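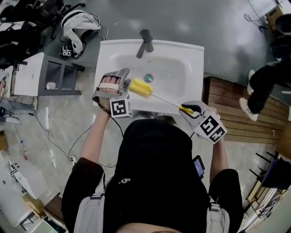
A sponge brush held in a white rectangular sink basin: sponge head down by the drain, faucet at the back.

Golla Long-Handled Bottle and Vase Brushes
Sold by Wodwood Kitchen and Home

If you own a tall water bottle, a narrow vase, a thermos, a French press or a set of those skinny glasses that look lovely and never come clean at the bottom, you already know why we carry a whole page of brushes. We love these things. There are more kinds than most people think, and the right one makes a dull job go by fast.

Golla makes the brushes on this page in four head styles, and every one of them fits the same handle. You can buy a brush complete, or buy the handle once and add heads as you need them.

The four heads

Foam. A dense, open-cell sponge that squeezes down to get through a narrow neck and then opens up again inside. It's the gentlest head and the one we reach for most often. Use it on glass, on plastic, on coated steel and on anything with a printed pattern on the outside that tends to get splashed and rubbed. Foam carries a lot of suds, so you can get away with a very small squirt of soap.

Soft bristle. Nylon bristles set in a spiral, with a tuft at the tip that gets into the corner where the wall meets the base. Better than foam for milk film, smoothie residue and protein shakes. It does flick water when you pull it out, so pull slowly!

Firm bristle. Same shape, thicker bristles. We sell this one mainly for garden and workshop jobs - vases with a green ring, hummingbird feeders, rain gauges, the jug you mix plant food in. Keep it away from clear plastic, which it will scratch.

Loop. A silicone loop with raised nubs on both sides. It doesn't hold soap very well, but it doesn't hold anything else either, so it rinses clean in a second and dries almost at once. People who clean coffee gear tend to like it, because the oil lets go of silicone so easily.

Picking a length

The handle comes in short, standard and long. Short is for baby bottles, jelly jars and drinking glasses. Standard will do most water bottles and thermoses. Long is made for wine decanters, floor vases and the big glass jugs people use for cider and kombucha.

An easy way to choose is to stand a wooden spoon in your tallest container. If the spoon sticks out far enough for you to hold it comfortably, get the standard. If your fingers are going into the neck, get the long one. Between two sizes, go longer. A handle that's a bit too long is only a storage problem, while a handle that's a bit too short is no use for that container at all.

Neck size matters too. The foam head will squeeze through an opening you can just get two fingers into. The loop will go through one smaller than that. The bristle heads need more room, and forcing them through a tight neck bends the bristles for good.

What's it like to use?

Wonderful, if you let the head do the work. Run some warm water into the bottle, put your soap on the head and not in the bottle, and work it up and down a few times before you start turning. Most people twist straight away, and all that does is polish the one spot the sponge is sitting on. Up and down first, then a slow turn at the bottom, then out.

For a decanter or anything with a wide belly, tip the container on its side over a folded dish towel and sweep the brush around the inside wall. The shaft on the long handle has a little give in it, enough to follow a curve. Please don't bend it into a hook. It'll go, but it won't come back straight, and a kinked shaft is outside the warranty.

For stuck-on rings, soak before you scrub. Warm water and a spoonful of baking soda, left for 15 minutes, will loosen tea, coffee and most flower-water scum. Chalky scale wants white vinegar instead. Don't mix the two in a closed bottle - the fizz needs somewhere to go.

Other jobs people use them for

We asked customers in our July newsletter what else they do with theirs, and the replies kept us reading all afternoon. A few we've since tried ourselves:

The overflow slot in a bathroom basin, with the loop head. It's a horrible little slot and nothing else we own gets in there.

The tracks of sliding windows, with firm bristle. Vacuum first, then brush with a little soapy water.

The inside of tall rubber boots, with foam on the long handle. Good after a muddy season, and much nicer than putting your arm in.

Behind the taps and around the base of a faucet, with foam. You get the back side without scraping your knuckles.

Fish tank corners, with a foam head kept only for that and never touched with soap. If you do this, mark the handle with tape.

The blades of a blender jar, with soft bristle on the standard handle, which keeps your fingers a good way off.

If you use one brush in the bathroom, buy a second one for the kitchen. Heads swap in seconds but that's no reason to share them.

Changing the head

Hold the handle in one hand and the collar of the head in the other. Push the collar in slightly, give it a quarter turn to the left, and pull. The new head goes on the same way in reverse, and you should feel a click. If there isn't one, rinse the collar out, since grit in the groove is nearly always the cause.

Wet hands make this harder than it should be. Dry them, or use a dish towel for grip.

Care

Rinse the head until the water runs clear, squeeze it (foam) or flick it (bristle), and hang it up by the hole at the end of the handle. Head down is best. A foam head left standing in a cup will stay damp and start to smell, and once foam smells it's finished.

Bristle and loop heads can go on the top rack of the dishwasher. Foam heads can't, because the drying cycle makes them crumbly. The handle can go in, but take the head off first so water doesn't sit in the collar.

No bleach on foam. No boiling water on anything except the loop.

How long they last depends on how much you use them. With daily washing we find a foam head is good for up to 90 days. Bristle heads last a lot longer, and we have yet to wear out a loop. Change foam when it stops springing back, when it tears at the tip, or when you find yourself wondering if it's time.

What comes in the box

Complete brush: one handle in the length you choose, one head in the style you choose, one hanging hook with a sticky back.

Head refills: two to a pack for foam, one to a pack for everything else.

Full set: standard handle, one of each head, hook, and a drip tray that sits beside the sink. The tray is sold only with the set.

Specifications

Brand: Golla
Range number: 133
Handle lengths: short, standard, long
Shaft: stainless steel
Grip: molded plastic with soft overlay
Heads: foam, soft bristle, firm bristle, loop
Head fitting: quarter-turn collar, same on all lengths
Dishwasher: handle, bristle and loop only
Page updated: September 2018

Will it fit my older handle?

The quarter-turn collar replaced a screw fitting, and the two don't match. If your handle has a visible thread at the end, it takes screw heads. We still have foam and soft bristle in the screw fitting, listed separately under Golla Classic. Once those are gone they won't be made again, so stock up if you're fond of your old one.

Abbasi bottle brushes use a different collar that looks very close to this one. A Golla head will slide onto an Abbasi handle and even seem to hold, and then it comes off inside the bottle. Getting a loose foam head out of a narrow neck is no fun at all (a bent coat hanger helps).

Goes well with

Praronia drying rack. Tall pegs, wide spacing, and it holds bottles upside down without tipping when you take one off the end. It folds flat. We use it in our own kitchen at the shop and it gets a real beating there.

Wodwood cotton dish towels, plain weave. They soften after a few washes and leave hardly any lint on glass.

Wodwood bottle cleaning tablets. For the weeks when you don't want to scrub at all. Drop one in, fill with warm water, leave it overnight and rinse well.

Returns

Unused brushes and sealed refills can come back to us in the original packaging. Opened heads can't be returned, for reasons you'd be glad of if you were the next buyer. If a handle is faulty, send us a photo of the break and we'll replace it without asking for the old one.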